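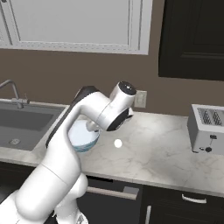

Simulated kitchen exercise, Household Tasks track: the arm holding a bowl above the counter.

About the Pevisov Robotics Club

The Pevisov Robotics Club is a student organization of the Pevisov School of Technology. It is open to all enrolled students, including those with no background in programming. The club has 40 members and is advised by two members of the engineering faculty.

Our Work

Club activity is organized into two tracks. The Line Track deals with sorting and packing tasks of the kind found in small factories. The Household Tasks track teaches students to plan and program the movements of a robot arm in a simulated kitchen. Work in both tracks is carried out in simulation during the first term, and students keep a written log of every exercise they complete.
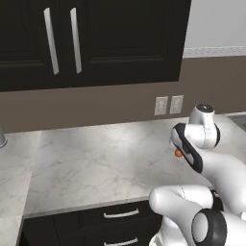
Exercises in the Household Tasks track begin with a single object on an open stretch of counter. Students set the approach, the angle of the hand and the closing of the fingers, and submit their program for review by another team. Later exercises add sinks, drawers and cabinets — and with them the question of how the arm is to move without striking anything. A team advances once its program has been accepted by both the reviewing team and an adviser.

The Endance Challenge

Each June the club enters the Endance Challenge, a competition for school teams held over two days. Entries are judged on the program, the written log and a short oral presentation. The club sends one team from each track.

Support

The club meets in the Kristiansen Building, Room 9, and shares its computers with the department of design. Skandwood, a furniture maker, contributes to the travel costs of competing teams. Membership is free of charge.

Joining

New members are admitted at the start of each term. Applications for the fall term close on 2025-09-06. Forms are available from the school office and should be returned there, signed by a parent or guardian if the student is under 18.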